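Ticket 586 — Cell 2 board station, memory latch step keeps faulting
Site: Greco refurb floor
Opened by: Rebecca Vitale, bench lead
Priority: Normal (was High, I bumped it down, see the bottom)
Status: Open, waiting on Broteck

Hi Broteck folks, me again! I know the form wants one problem per ticket, but these are all tangled together so I'm putting it in the way it went and you can split it up if you need to.

What happens: the arm comes in to open the latches on the memory slots, touches the first one, and stops with "contact force exceeded." Sometimes it gets through two or three boards before it does this. The screen offers Retry or Skip. Retry nearly always faults again. Skip sends the board down to the hand bench, so it lands on us anyway.

Started in December, right after the Drunarness update. Before that we'd see this fault maybe once a shift. On the first full shift after it, we put 168 boards through and 70 of them got kicked down to hand. There are two of us on hand now (there used to be six before the cell went in), so you can imagine what the bench looked like by lunch.

Log so far:

6:40 a.m. Power cycled the cell and homed the arm. Ran fine for a bit, then faulted again.

7:15 a.m. Wiped down the fingertips and checked the screws on the gripper linkages with the hex key from your kit. All snug. I did NOT touch the calibration, before you ask.

8:05 a.m. Rolled the recipe back to the old one. Fewer faults, but it went so slowly that the line lead came over to ask if it was broken.

9:30 a.m. Back on the new recipe. Turned off the overhead strip light nearest the cell, just on a hunch, and got a good long run with no faults. Turned it on again and had a fault on the second board. I did that three times because I didn't believe it either.
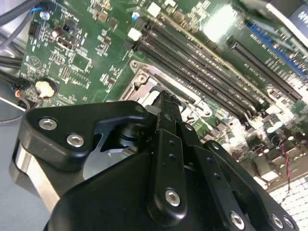
My guess is that the new recipe leans on the wrist camera a lot more than the old one did when it's looking for the latches. I'm no vision person, I came up through hand teardown, but I've opened a lot of these and the latches are pale little things that are easy to lose against a bright board. Look at the glare just above the memory slots, it washes that bit of the board right out. If I were trying to find a latch end near there I'd be tilting the board in my hands to get the shine off it, and the arm doesn't do that. Could somebody check whether the update changed the exposure setting, or whatever you call it on your end?

10:50 a.m. Called the Prarnetti people who put in the fixtures. They're going to send a matte shade we can clip over the station. They also said their fixture hasn't moved, and I checked it against the marks and they're right.

1:20 p.m. Running with the strip light off. Two faults since 11. I can live with two! The trouble is that the same strip lights the hand bench, so now we're working under a desk lamp I brought over from the office, and reading part numbers under that thing for a whole shift is no fun at all.

Which brings me to the other half of this, and I realize it may not be a Broteck problem. When the cell skips a board it doesn't tell us why. We get the board and a beep. Back when everybody did teardown by hand, if you passed somebody a board you'd say "this latch is cracked, go easy," and they'd know where to start. Now we go over the whole thing looking for damage that usually isn't there. If the skip could print a line on the traveler tag, even just the step name and which slot, it would save us a big chunk of time on every kicked board. I asked for this at install and was told it was on the list. Is it still on the list?

And please can the bench get permission to change the light and speed settings ourselves? Right now I have to put in a ticket and wait, and the people standing next to the machine all day are the ones who can't adjust it. I'm happy to do whatever training you want first.

Priority is down to Normal because the light trick is holding. If it goes back to the way it was, I'll put it right back to High and call.

Fault logs from this morning are in the shared folder under the ticket number. I'm on the floor until 3:30 p.m., and after that leave a message at the bench phone and the evening lead will pick it up.

Thanks — Rebecca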